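Bench notebook, Monday, Castdale workshop
Wiping down the white table, second go 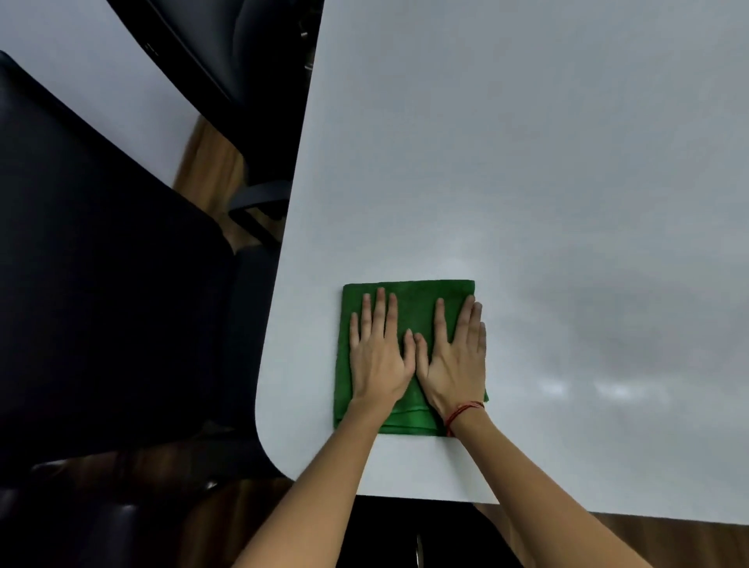

Maeve still says the folded cloth beats the bunched one. I'm not sold. Her case is that with the green cloth folded up and both palms flat on it, you get even pressure and no streaks. My case is that you get even pressure under the palms and very little anywhere else, and the fold along the bottom plows crumbs ahead of it until they drop on the floor. Then somebody sweeps, so where's the time saved?

Did it her way from the rounded corner inward. Plain water first, then the Worby cleaner at 6 ml to the bottle. The bottle says 19. Sinéad put 19 in last month and the top was tacky until lunch, so I don't trust the bottle either.

Result with water: the glue haze stayed put. Pencil came off.
Result with Worby: haze mostly gone, dull patch where I leaned hardest. Could be the finish, could be leftover cleaner. Checked it from the window side and couldn't decide. The overhead lights make everything on that table look smeared anyway, so any "it looks clean" from someone standing over it is worth nothing. Crouch down and look across it.

Úna wants to order 300 of the Urkine cloths on the strength of this. Please don't. One table, one person, two passes. We haven't even washed the green one yet to see if it keeps its grab.

To do: same again with the cloth opened out flat. Refold to a clean face halfway, which I forgot. Get Bláthnaid to judge without telling her which side is which.

Maeve, if you're reading this, the corner did come up nicely. The long edge did not.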